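How Do the Dishes Get Clean?
Jamstead Learning Library – Home and Kitchen, ages 7 to 10

Every meal leaves something behind. Sauce dries on plates, crumbs stick to forks, and a thin layer of grease settles where the food has been. Washing up removes these leftovers so that germs have nothing to feed on.

Water cannot do this work alone. Grease and water do not mix, and detergent is needed to bring them together. One end of each detergent particle holds on to grease, while the other end holds on to water. When the water is carried away, the grease travels with it.

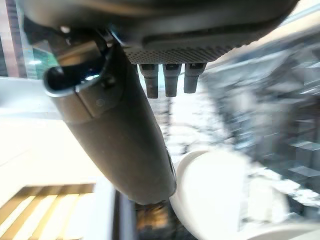
Before a plate goes into the dishwasher, larger scraps should be scraped into the organics bin. Plates may then be rinsed at the sink. Many kitchen sinks are made of stainless steel, a metal that resists rust and is easily wiped clean.

Dishwashers are often installed close to the sink, so that dripping plates have only a short distance to travel.
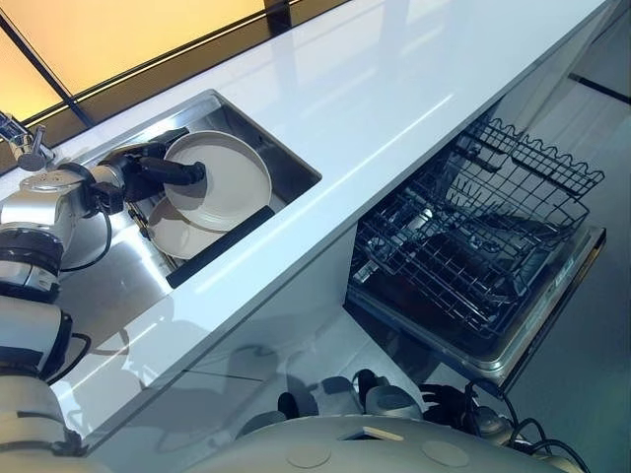 The upright wires in a dishwasher rack are called tines. They keep plates apart so that water can reach both sides. If two plates touch, the part between them may stay dirty. Inside the machine, spray arms spin and throw hot water upward. Cups and bowls should face down – otherwise they fill with water.

Children should ask an adult before handling sharp knives or dishwasher detergent, and should never open the door during a wash.

Words to know
Detergent: a cleaning substance that loosens grease.
Tine: a thin, upright wire or prong.
Basin: the bowl of a sink.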